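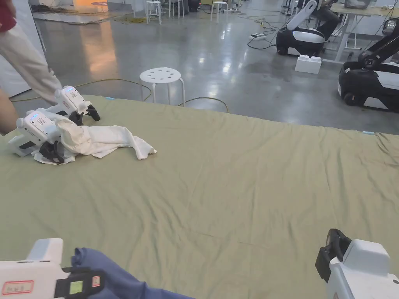
Tag drei mit den Handgreifern, ich schreib das schnell runter, bevor ich's vergesse. Bin müde, Daumen tut weh, Kaffee alle.

Also: Wäsche. Ausgerechnet Wäsche. Im Februar haben wir noch Klötze gestapelt und Becher umgestellt, da war nach zwei Stunden alles im Kasten. Stoff ist was anderes. Stoff macht, was er will. Man greift eine Ecke, und die andere Ecke ist plötzlich unten drunter, und dann sitzt man da und überlegt, wie man das einem Arm beibringen soll, der keine Ahnung hat, was eine Ecke ist.

Wir machen alles mit den Greifern in der Hand, also vormachen statt fernsteuern. Fernsteuern hatten wir auch probiert, mit dem alten Pult von Barrientos. Ging bei Klötzen ganz ordentlich. Bei Stoff - nein. Zu langsam, und man spürt halt nichts. Mit dem Ding in der Hand merkt man wenigstens, ob man eine Lage erwischt hat oder zwei. Der Roboter merkt es später natürlich nicht, das ist eine andere Baustelle, über die Settimio und ich uns heute beim Mittagessen gestritten haben. Er meint, es reicht, wenn die Bilder gut sind. Ich mein, es reicht nicht. Kein Ergebnis, dafür kalte Nudeln.

Projekt heißt bei uns übrigens Fledinitz, fragt nicht. Stand im Antrag so.

Was ich bis jetzt gelernt hab, ungeordnet:

Langsam. Noch langsamer. Nach einer Stunde denkt man, man ist langsam, und dann schaut man sich die Aufnahme an und es sieht aus wie Kartenspielen auf Speed.

Nicht mit den Fingern nachhelfen!! Mir zweimal passiert heute. Man hat den Greifer in der Hand, die Ecke rutscht weg, und zack ist der kleine Finger dran. Episode weg. Sem Postma hat drüben am Rechner nur noch laut geseufzt.

Das grüne Tuch. War meine Idee, ich bin ein bisschen stolz. Weißer Stoff auf grauem Beton sah in den Testläufen furchtbar aus, auf dem Grün klappt die Segmentierung viel besser. Nur wirft das Tuch selber Falten, und dann greift man beim Zupacken das Tuch gleich mit. Bügeln? Settimio hat gelacht. Ich bring morgen trotzdem das Reisebügeleisen mit. Das hellblaue Klebeband am hinteren Rand muss ich auch neu machen, wir brauchen den Arbeitsbereich genauer, sonst wandert alles im Lauf vom Nachmittag immer weiter nach rechts. Wandert wirklich, man merkt es erst in der Auswertung.

Zu zweit auf demselben Tuch ist Mist, wenn man sich nicht abspricht. Einer faltet, der andere wartet mit den Greifern unten und hält still. Stillhalten ist anstrengender als Falten. Ernsthaft, probiert das mal, Arme vor, Greifer knapp über den Stoff, und dann nix machen.

Zahlen, weil meine Schwester immer fragt, was ich da eigentlich den ganzen Tag tu: 1496 brauchbare Episoden insgesamt, davon 79 von heute. Ziel sind 3153, krumme Zahl, kommt aus irgendeiner Rechnung von Hatero, die ich nie gesehen hab. Heute war kein guter Tag. Vormittags ist die Zeitsynchronisation zweimal abgeschmiert und wir haben ewig gesucht, am Ende war es ein Wackler im Kabel. Natürlich das Kabel. Es ist immer das Kabel. Ich hasse gelbe Kabel inzwischen persönlich.

Gestern Abend haben wir das erste Mal ein trainiertes Modell laufen lassen, nur so zum Gucken, mit den Daten von letzter Woche. Der Arm fährt hin, greift, hebt an - sah super aus, alle still - und dann legt er das Ding exakt so zerknüllt wieder hin. Und fährt in die Ausgangsposition, ganz zufrieden. Ich hab Tränen gelacht. Sem fand's weniger lustig, der hatte die Nacht davor am Training gesessen. Er vermutet, dass bei uns zu viele Episoden mit zögern am Anfang drin sind. Kann sein. Ich zöger halt. Wenn das Teil so verdreht daliegt, mit einem langen Zipfel zur Seite, weiß ich selber erst mal nicht, wo anfangen.

Morgen also: Band neu kleben, Bügeleisen, Zöger-Episoden aussortieren. Und jemand muss die Akkus über Nacht laden, ich glaub ich war's nicht. Mist. Ruf gleich mal Sem an.

Ab nächster Woche dann wohl Handtücher im Wechsel mit Geschirrtüchern, und wenn Lallcombe zusagt, kommen noch zwei Leute dazu. Hoffentlich mit kräftigeren Daumen. Mehr dazu, wenn ich wieder tippen kann.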